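Paper shopping bag

A paper shopping bag is a carrier made of folded and glued paper, used to take goods home from a store. Most have a flat base, two side folds, and handles of twisted paper, ribbon, or rope. The flat base lets the bag stand open while it is packed. 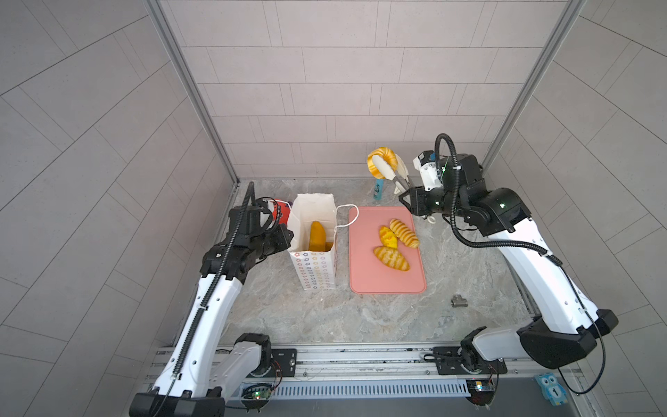 Larger bags are usually made from heavier paper, and the top edge is often turned inward and backed with card where the handles are fixed. The mill at Trusstead, one of the earlier makers in its district, sold bags in 16 sizes — most of them plain brown — and employed almost 400 people at its height. Its main rival, Pagano, supplied bakeries and shoe stores in Plusurbridge.

Printed bags came into wider use as stores began to treat them as a form of advertising. Rope handles were at first kept for gift and clothing stores.
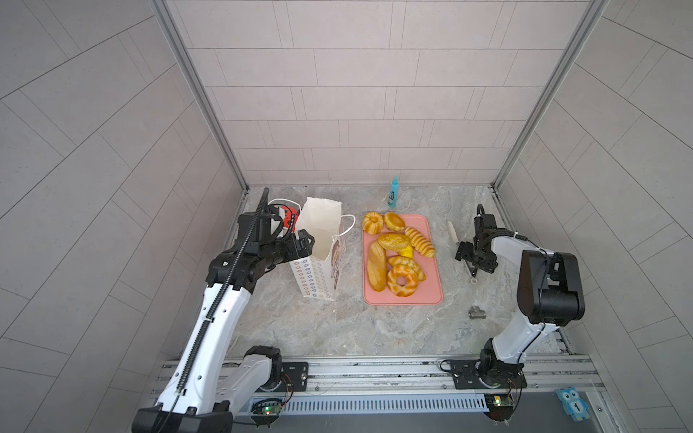
Reuse and disposal

Plain paper bags are widely accepted for recycling. Handles made of plastic cord are removed first in some towns, including Soranano, where bags are collected with newspapers and cardboard.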